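Review: Bullent hand gripper for recording demonstrations, after 84 hours of use

I bought the Bullent in February, for our small workshop at Plosorside. We teach a robot arm to sort and move laundry, and before this we did all the teaching by remote control, with a leader arm on the desk and the robot following it. I have now used the Bullent for 84 hours, so I think I can say something useful about it. I paid the full price, 389 dollars, and the seller did not ask me for a review.

What you get

In the box there is the gripper with its handle and trigger, two pairs of fingers (one narrow, one blocky), a camera mount, a USB cable and a bag of small screws. The camera is not included. The manual is short and the English in it is worse than mine, but the drawings are clear. I needed less than one evening to put everything together and make the first recording.

How it feels in the hand

The idea is simple. You hold the gripper, you do the task yourself, and the camera and the trigger position are recorded together. Later the policy is trained from these recordings and the arm repeats the work with the same kind of fingers.

The weight is fine for the first half hour. After this I feel it in the wrist, and after one hour I always take a break. The trigger is smooth and the fingers close evenly. I like that I can feel through the handle when the cloth is caught between them. With the remote control I never had this feeling, and I often squeezed too much or closed on air.

The handle is made for a bigger hand than mine. I put some bicycle tape on the trigger and now it is better, but for this price I would expect two sizes.

Speed compared with remote control

This is the main reason to buy it. With our old leader arm, a good afternoon gave me 105 usable demonstrations of taking one piece of clothing out of a basket and laying it on the table. With the Bullent, my best afternoon gave 300. It is the same task, and the same tired person is doing it.

The quality is a different question. By hand I move faster than the arm can move, and I also turn my wrist in ways which the arm does not like. In the first week I had to throw away many recordings for this reason. You must learn to work slowly and a little stiff, almost like you are pretending to be the robot. Remote control does not let you make this mistake.

The fingers

I use the blocky pair for nearly everything. They hold thick fabric well, and shirts also. Thin socks slip out sometimes if I take only the edge. The narrow pair is better for this, but it bends a bit when I pull, so I stopped using it.

Picking from a basket is harder than picking from a flat table. The fingers need space to open, and if you come in too close to the wall, one of them lands on the rim. I learned to come from above and to open a little before I go down.

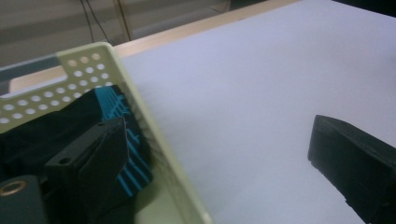
Dark cloth with turquoise stripes in the basket, fingers wide open.

Dark clothing is also a problem for the camera side. The fingers are black, and over black fabric it is difficult to see where the finger finishes and the cloth begins. I wrote to Bullent about this and they answered that light fingers are planned, without saying when. In the meantime I keep a white surface next to the basket, so at least the place where the cloth must go is easy to see.

Software

The recording program is called Jandska and it is free with the gripper. It starts quickly and it saves every demonstration in its own folder, which I like. Deleting a bad one takes too many clicks. Twice it lost the connection in the middle of a session, both times after I moved the cable, so now I fix the cable to my sleeve with a clip. Export to our training computer works without problems.

I also tried the Macapagal gripper for two days, borrowed from another workshop. It is lighter and the handle fits me better, but the trigger has some play in it and the fingers did not always close to the same point. If your objects are soft and light, try it before you decide.

Good: fast recording, good feeling of the grip, strong blocky fingers, simple export.
Bad: heavy after some time, one handle size, black fingers only, deleting in Jandska.

My rating: 4 out of 5. I keep the leader arm for tasks where the path must be very exact, and for the laundry I use the Bullent every day.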